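Hausaufgaben am Küchentisch: Tipps für Familien mit Lese-Rechtschreib-Schwäche

Viele Kinder mit LRS arbeiten lieber in der Küche als allein im Zimmer. Mit ein paar Handgriffen wird der Platz brauchbar. Vor dem Auspacken der Hefte Radio und Spülmaschine ausschalten und alles wegräumen, was bedruckt ist, auch Müslipackungen und Prospekte. 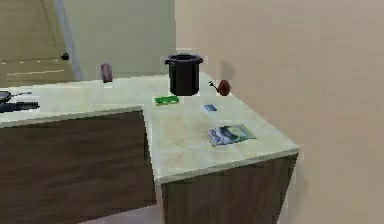 Heft 121, Seite 17

Einkaufszettel: Lassen Sie das Kind mitschreiben, aber höchstens 5 Wörter. Den Rest schreiben Sie selbst. Fehler auf dem Zettel bleiben stehen, im Laden zählt nur, ob man das Wort erkennt.

Rezepte: Text in 18 Punkt abtippen, serifenlos, linksbündig, ein Arbeitsschritt pro Zeile. Mengen als Ziffern vorn hinsetzen. Mattes Papier spiegelt weniger als eine Klarsichthülle. Wer laminieren will, nimmt matte Folie.

Vorratsdosen: Etikett mit Wort und kleiner Zeichnung, immer an derselben Stelle. Mehl und Mais nicht nebeneinander stellen - ähnliche Wortanfänge werden leicht verwechselt.

Wochenplan: Für jeden Tag eine feste Farbe, die das ganze Schuljahr gilt. Aufgehängt wird er in Augenhöhe des Kindes. 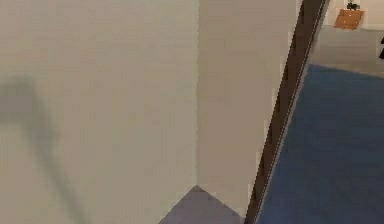
Kathleen Sheehan schreibt uns dazu, die Farben hätten bei ihrem Sohn erst geholfen, als auch die Schulmappen dieselben bekamen. Die Zeichnungen auf den Dosen habe er selbst gemacht, seitdem lese er die Wörter darunter mit.

Vorlesen beim Kochen: Einer rührt, einer liest, nach einem Absatz wird getauscht. Wer nicht laut lesen mag, hört ein Hörbuch und verfolgt den Text mit dem Finger. Nach einer Viertelstunde ist Schluss, auch mitten im Kapitel.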